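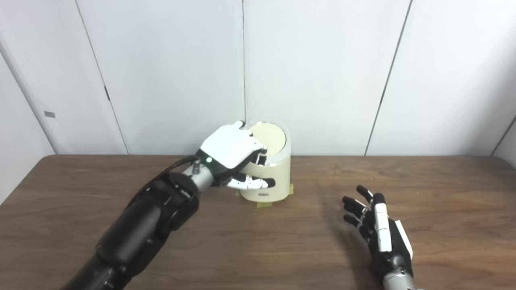

Krystyna Grabowska thinks the hard part of teaching a robot by remote control is knowing when to stop moving. She has watched new operators at Umavside fidget through the last two seconds of a recording, and she says the robot learns the fidget along with everything else. "It has no way of knowing you were scratching your nose," she said. "It copies your hand."

Sowmya Suvarna runs the sessions she was talking about. Her group records people guiding a two-handed robot through small household jobs, and the recordings are used to train it to do the same jobs alone. We spoke in the break room at Umavside one morning in March, with the door open so she could hear if an operator called.

The current job is a lidded container on a table. Suvarna said people outside the group tend to find it too simple to be worth a month of work.

"You put your hand on a lid and you don't think about it," she said. "Then I put you in the gloves and you find out how much your thumb was doing. Most people come down with four fingers and forget it completely. The container slides and they look at me."

The gloves send finger positions to the robot's hands. The arms follow the operator's wrists. There is a short delay, and Suvarna said it bothers people for the first hour and then they stop mentioning it. What bothers them longer is the lack of feel. An operator gets no sense of pressure back through the glove, so the only guide is the view from the head camera.

"You watch the fingers bend," she said. "If they keep bending and the hand isn't moving, you're pushing on something. You learn to read that."

The tape on the table came in after the first batch. The container has to start in the same spot for this set, and operators were placing it by eye. Of the first 482 recordings, 43 were thrown out, most of them over the starting position. Suvarna now asks for the hands to be clear and still before each take begins.

"Left hand, right hand, thing in the middle, nothing touching," she said. "Then I say go. If they've already started, we do it over."

She admitted that a fixed starting spot has a cost. A robot trained only on this set would probably do badly with the container a few inches off. The next set, planned under the name Kallari, will move it on purpose.

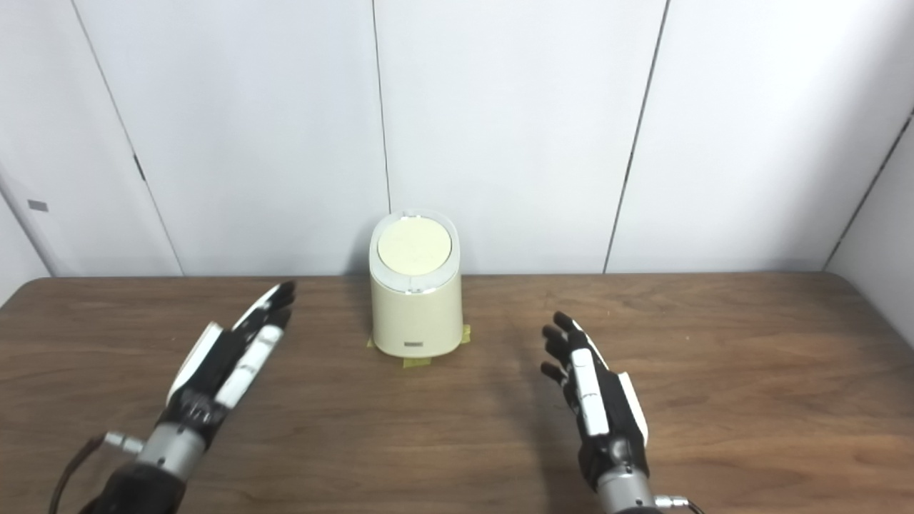 Guiding the arm by hand

Before the gloves, the group did it the older way. Someone stood next to the arm, took hold of it and pushed it through the motion while the joints recorded. Suvarna did much of that herself and still uses it for checking reach.

"It's good for one arm and a slow job," she said. "With two arms you need two people, and they have to agree. We had some bad afternoons."

It also put a person's sleeve in the camera view, which meant those videos were of little use for training. The joint data was fine. She kept it.

How many takes are enough

Her target for the container job is 858 good recordings. Each operator does 35 and then rests, a limit Grabowska pushed for after looking at where the mistakes fell in a shift.

Grabowska has asked for one more change, a full second of stillness at the end of every take. Suvarna agreed to try it with the next two operators. She was due to set them up after lunch, and she wanted to re-zero the left glove first.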